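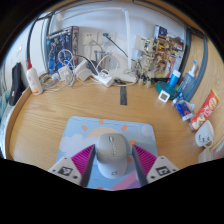

Krešimir says I should stop reading about sourdough and just bake the stupid loaf, and that if I send him one more link before Saturday he's blocking me. Fair enough I guess, I did send him four last night. But he's been baking for years and I've been at it since December, so of course it looks easy from over there.

9 Feb 2023. Quiet day, gray, drizzle until lunch and then plain old rain. Got up at six to feed the starter (still no name for it, Krešimir votes for Nonik and I'm not giving him the satisfaction). It had climbed way over the rubber band overnight and smelled like green apples, so I got all excited and decided today was the day! Then I remembered I was out of bread flour.

So, Hilingate Market. They moved everything again. Flour used to be next to the sugar, where any sane person would put it, and now it's at the far end past the pet food. I asked a kid stocking shelves and he walked me over there, very sweet, and then it was all cake flour and one torn bag of rye. I bought the rye, minus what was on the shelf. Came home by way of Gebretsadik's on the corner and there was the bread flour, stacked up by the register, cheaper too. I don't know why I don't start there. I also came out with a bag of dates and some of that dark coffee, which wasn't on the list, but the list was one word long.

Mixed the dough at ten. The recipe wants 547 grams of flour, and who writes a recipe like that? Not 550? I did it though, tapping the bag like a pharmacist, then the scale shut itself off while I was hunting for the salt and I lost track of the whole thing. So today's salt is a guess. We'll see.

Folding went better than last time. The dough was sticky and awful on the first round and by the third it had turned smooth and sort of bouncy, and I stood there poking it a lot longer than I needed to. In between folds I was supposed to be finishing the Praltar invoices, and I did get some of them out, but mostly I read a very long comment thread where two people were fighting over whether you should score before or after the bench rest. One of them had typed 2000 words. On slashes! I read every one of them.

Mom called in the middle of shaping, naturally, so I talked to her with my elbows. Her knee is better, she's back at water aerobics, she wants the blue casserole dish back that I've had since Thanksgiving before last. I said I'd bring it Sunday along with some bread, so now there has to be bread.

It's in the fridge now, in the colander with a dish towel because I still won't pay 42 dollars for a basket. I've gone and looked at it 3 times. Oven on at seven tomorrow, Dutch oven in early this time so it gets properly hot, lid off after twenty minutes.

Need to email Praltar first thing about the missing purchase order. And buy parchment, I have maybe one sheet left.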